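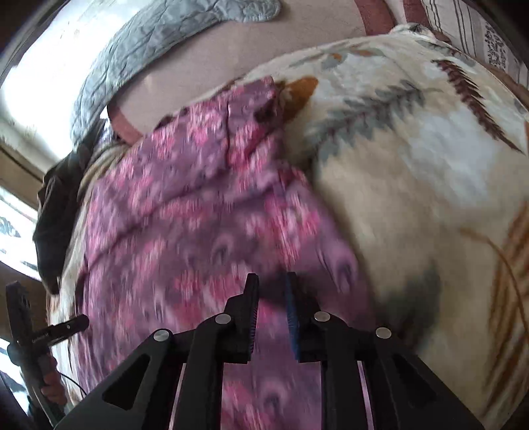
Kirkon (1971), anyone seen it?

reelmoth
20 Mar 2024
Finally caught Kirkon last night and I'm kind of in love? It's so slow, and that ferry scene goes on forever, and I didn't want it to end!

Bomau
Glad you liked it. I lasted 21 minutes.

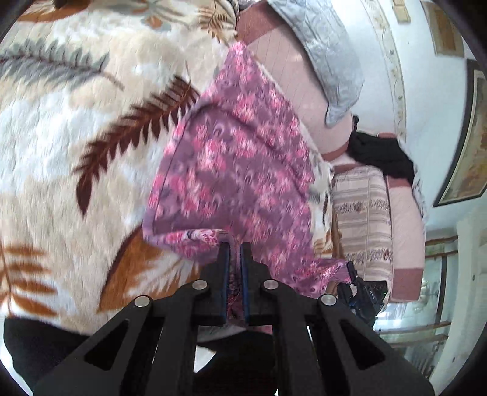

flerken9
Bomau, you bailed before the brother even shows up! Second half is a different movie.

Bomau
A shorter one, I hope.

reelmoth
Ha, okay, fair. I'd still take it over any other ferry movie. Is the October disc any good?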